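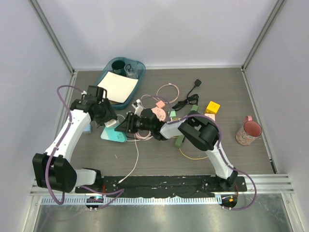 图4-1　固定相机视角：左夹爪夹着一个白色小块，右夹爪从侧面靠近

机器人操作实践　第4讲
夹爪、腕部相机与控制器的对比试验
主讲：Silvia Mikuš　　实验指导：Rostislav Hubáček

一、本讲要做什么

上一讲大家把双臂的运动学跑通了，末端能到位，轨迹也算平滑。从本讲开始要碰东西了！我个人觉得整门课到这里才真正好玩：同一条轨迹，换一副手指，结果可以差得很远；同一副手指，换一个相机位置，操作者的信心又会变一大截。

任务对象选了线缆、插头、插座块和小方块。线缆会自己弹、会缠、会把插头拽歪；插头很小，夹持面又窄；旁边再放几个杯子，手臂的活动空间立刻就紧张起来。桌面布置请对照图4-1，讨论时统一用“左臂”“右臂”，以图中的左右为准，报告里也这样写。

上课前请读完讲义第二节和第三节，第四节可以到实验室再看。

二、夹爪：两副手指的比较

本学期可用的手指有两种。

Kuruc手指：指尖窄，内侧有斜面，适合伸进物体之间的缝隙。夹小插头时接触面积小，姿态稍有偏差，插头就会绕着夹持轴转动。

Drornen手指：指面宽，内衬软垫，夹方块和杯壁都很稳。缺点是两指张开以后占地方，插座旁边如果还有别的东西，容易先碰到邻居。

很多同学一上来就问“哪副更好”，我每年都很高兴听到这个问题，因为接下来整整一节课都可以用来争论它。请先把“好”拆开来看：夹住的那一刻稳不稳，搬动途中稳不稳，插入时受到侧向力稳不稳，松开时会不会把物体带走。去年有一组的数据特别漂亮，Kuruc手指在抓取阶段几乎处处领先，到了插入阶段却被Drornen反超，两条曲线在中间交叉，那张图我至今还贴在办公室里。

夹持力的设定值从50开始（控制器内部单位，不要换算成牛顿）。先用方块试，再用插头试。线缆本体不要直接用大力夹，夹线时把设定值降下来，慢慢往上加，加到线不滑为止，把这个值记到表里。

关于双臂配合：图4-1那样两只夹爪靠得很近的姿态，是碰撞检查最容易报警的地方。安全距离不要关掉。如果控制器反复停机，让一只手臂先退回，再从另一个方向接近，通常比两只一起微调快得多。线缆任务里还有一个常见的分工，一只手稳住物体，另一只手动插头。哪只手负责稳，哪只手负责动，各组自己定，但同一轮试验里不要中途交换。

三、相机：固定视角与腕部视角 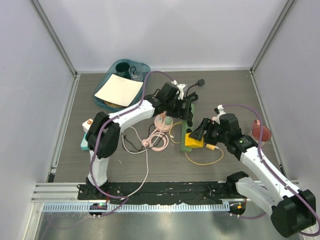
图4-2　固定相机视角：右夹爪悬在黄色方块上方，左夹爪在桌面中部朝下

固定相机的好处一眼就明白，全局都在里面。图4-2里两只手臂、绿色插排、托盘和杯子的相对位置都能读出来，规划路径时有它就够了。麻烦出在最后一小段距离。请大家盯着右夹爪和黄色方块看一会儿：指尖离方块还有多高？只凭这一个视角，不同的人会给出不同的答案。课上我们会做一次投票，先各写各的，再一起看深度数据，每一届的讨论都很热闹。

遮挡也要认真对待。手臂的肘部和前臂会盖住桌面的一部分，而且盖住哪一部分随姿态变化。图4-1和图4-2里左臂的姿态不同，被挡住的区域也跟着变了。写报告时请各挑一处遮挡，说明如果目标物恰好在那里，你会移动手臂、移动物体，还是换用另一路画面。

线缆的走向尤其难判断。桌上的线互相交叉，谁在上谁在下，远处看常常只能猜。我的建议是先用固定视角找到线的两端，再用腕部视角确认中间交叉的那一段，确认完再下手。手臂自身的紫色线缆也算障碍物，规划时请给它留出余量，尤其是腕部要大角度旋转的时候。

腕部相机正好补上最后这一段。它跟着夹爪走，目标越近，细节越多，插孔的朝向、插脚是否对齐都有机会看清。代价是视野窄，手指本身还要占掉画面下方的一大块，夹起长条形物体后，物体又会挡住正中间。

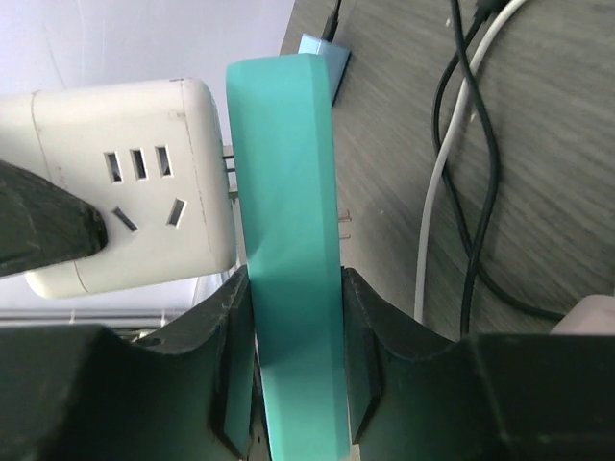
图4-3　腕部相机视角：两指夹持青绿色长条，左侧为白色插座块

图4-3很值得花时间。先找夹持关系：两根手指从左右两侧压住长条，长条略有倾斜。这点倾斜在固定视角里很容易漏掉，而对插入类任务来说，它直接决定要不要重新抓取。再看插座块，插孔方向并不一致，上面一排接近竖直，下面两个是斜的，而且斜向相反。做姿态估计的小组请注意，如果你的算法默认所有插孔平行，到这里就要出问题了。

长条右侧中部还露出两根细小的金属插脚。它们属于哪个物体，被长条挡住的部分是什么样子，单张画面给不出完整的答案。遇到这种情况不要硬猜，让手腕换一个角度再取一张，把两张并排放进报告。能在报告里诚恳地写一句“此处看不清”，我会很欣赏，也会给分。

四、控制器：Skundus与Jistport

两套控制器都装在实验室主机上，开机时选择其一，中途不能切换。

Skundus的轨迹跟踪很紧，说到哪里就到哪里，自由空间里的表现让人看着就舒服。接触发生以后它偏硬，插头顶在孔边时会继续用力，直到触发保护。

Jistport带柔顺模式，碰到阻力会让一让，插入时手感好很多，Rostislav Hubáček第一次试的时候连着插了一下午舍不得下班。它的缺点是到位慢，末端会有一点小幅晃动，腕部相机的画面也跟着晃，图像模糊时请先停稳再取图。

延迟的上限统一设为300毫秒，超过就自动保持当前姿态。这个参数写在公共配置里，各组不要自行修改。如果觉得画面和动作对不上，先检查相机的时间戳，再来怀疑控制器。

五、试验安排

每组完成31次有效试验，手指与控制器的组合顺序由组内抽签决定，抽签结果抄在记录表第一行。一次有效试验从夹爪离开起始位开始，到物体被放开、夹爪回到起始位为止。中途触发保护的也算有效，请照常记录，失败的数据和成功的数据一样宝贵！

每次试验要记录：
手指型号与控制器
夹持力设定值
目标物与目标位置
操作者主要看的是固定视角还是腕部视角
结果，以及失败时发生在抓取、搬运、插入、松开中的哪一段
备注（线缆打结、遮挡、重新抓取等，写得越具体越好）

操作者和记录者轮流担任。操作者在试验中把自己的判断说出来，比如“我觉得还差一点高度”“我看不见左边那根手指”，记录者照原话写进备注。往年写得最精彩的报告，素材差不多都来自这一栏。

杯子和托盘请放在手臂伸展范围的外侧，开始前两人共同确认急停可用。线缆插头在本讲中一律不通电，插座块和插排也不接电源。

六、课后讨论题目

请每组任选两题，写在报告末尾。

只允许保留一路相机，线缆插入任务你选哪一路？请用自己的试验记录来支持，不要只写感觉。

夹持力设定值提高以后，插入阶段的成功次数是否随之增加？如果没有，失败都集中在哪一段？

Drornen手指配Jistport，和Kuruc手指配Skundus，哪一组更依赖腕部视角？

参照图4-3，设计一个判断长条是否夹歪的简单方法，说明需要从画面里提取哪些线条，以及手指遮挡会带来什么影响。

七、时间与联系

实验室星期日也开放，需要加做试验的小组请在门口登记表上写组号。报告和原始记录一起交到课程网页，文件名写组号即可。夹爪更换的扳手用完请放回抽屉左侧，Kuruc的备用指垫找Rostislav Hubáček领取。

下一讲讲力反馈，会直接用到各组本周记录的夹持力数值，请把表带来。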